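Flarnmont lid-closing fault

The Flarnmont lid-closing fault was a software error in a two-armed tabletop packing station built by Ellis, a small automation firm in Wustton. It caused one arm to begin closing the lid of a box while the other arm still had its fingers inside. The fault was first logged in November 2018 at the firm's Ziststead workshop and was corrected the following year. No one was hurt.

Background

The Flarnmont station was designed for filling gift boxes with candy and other small packaged goods. Its two arms are fixed to a common rail at the front edge of a table, and each carries a two-finger gripper. In normal use the left arm places or adjusts items and the right arm handles the lid. The arms run from separate controllers, which pass short status messages to each other.

Before it moves the lid, the right arm must receive a "clear" message showing that the left gripper has been raised out of the box. In the original software, this message was sent when the left arm was told to withdraw. It did not depend on the arm's measured position.
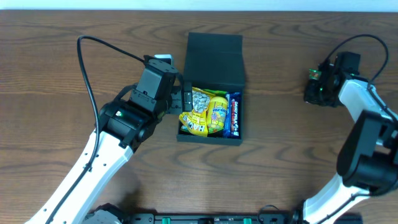 The left gripper at the edge of an open box of candy, with the right gripper free.

The fault

On most cycles the left arm withdrew quickly enough for the early message to make no difference. If a finger caught on a wrapper or on the wall of the box, however, the arm slowed down while the right arm went ahead. The lid then came down on the left gripper. Both controllers read the contact as ordinary resistance and increased motor current for up to 2 seconds before stopping.

In a test run of 3000 cycles, the two arms came into conflict on cycles 338 and 346. The first contact bent a lid hinge. The second stripped a gear in the left gripper and pulled its cable out of the connector. The run was stopped for repairs and later completed without another contact.

Investigation and correction

Saturnino Montes, the engineer in charge of the tests, compared the logs from both controllers and found that the "clear" message had been sent too early in each case. His report, dated 22 February 2019, also criticized the high current limit used during lid closing.

The revised software sends the message only after the joint sensors show the left gripper above the rim of the box. The current limit was lowered, and a stop on either arm now halts the other. Stations already delivered were updated during scheduled service visits.

See also

Collision detection
Emergency stop
Interlock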